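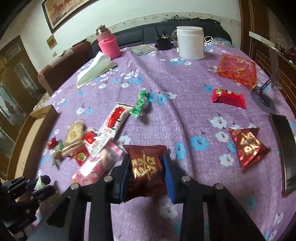

Yesenia Cárdenas told us on her first visit that she had expected a language school and had walked into somebody's aunt's front room. We put that on the website for a while, then took it down, then put it back, as it seems to bring people in.

About Clitano

Clitano teaches conversational Italian to adults who have already failed at it once. Beginners are welcome too, though they tend to be annoyingly cheerful in the first month. Lessons run 90 minutes, with a break in the middle that is supposed to be conducted in Italian and mostly consists of people pointing at the coffee.

The school was started by Jenell, who had taught high school for years and wanted students who could drive themselves home. Ngata joined later to handle grammar, a subject Jenell describes as "his problem." Groups are small and there are 3 levels: Slow, Less Slow, and Arguing. Moving up is by invitation. Asking to be moved up is by tradition ignored.

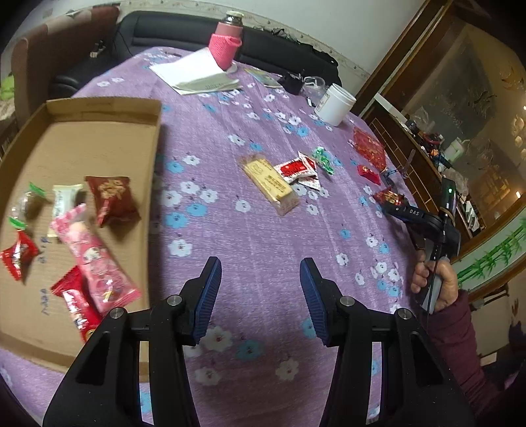

Flowered tablecloth, cardboard box.

We don't give grades or certificates. We do keep a list of verbs that have made grown adults leave the room, currently standing at 367, and anyone who can use 100 of them in one evening gets their next lesson free. So far we have not lost much money on this.

The office closes for July, when both teachers go away and refuse to speak any language at all. New groups start Tue 29 August, upstairs at the Drinutier building. The bell works if you lean on it.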